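Piltetti kitchen chores: read me first

Hello! I'm Obsa Gebru, and these are recordings of a two-armed robot trying to do the sort of table clearing I put off every evening. I wanted to know whether a machine can take over the boring bits of a kitchen yet. Short answer — some of them, slowly.

There are 229 recordings in this release, all shot at home-style tables with real clutter left along the back. The jobs are plain ones: stack the bowls, move a glass, fold a cloth (oh, the cloth). 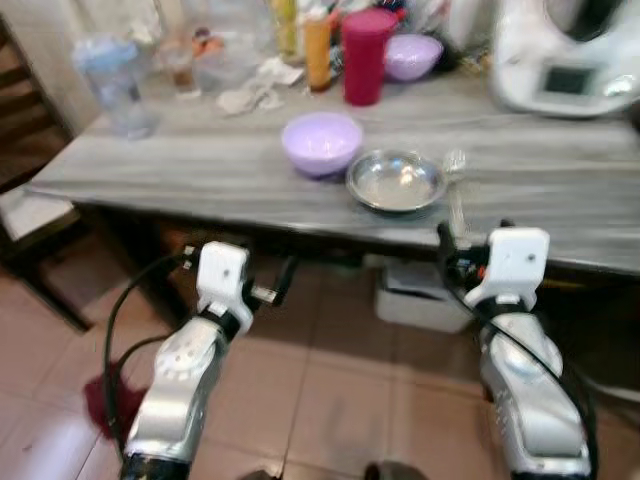
Bowls and glasses are where I'd start if you're new to this. A round plastic bowl has a nice rim to grab, while a shiny steel one throws light about, and a little clear glass on a grey table is hard enough for me to spot!

What's in the folders

bowls — 85 recordings, plastic and steel
glasses — 20, all short ones
mixed — everything else, cloths included

Known problems

Labels in "mixed" were typed by me, late at night, so expect spelling mistakes. Failed tries are kept and marked "no". Please don't strip them out before training, they're half the fun.

Last updated Mar 26, 2021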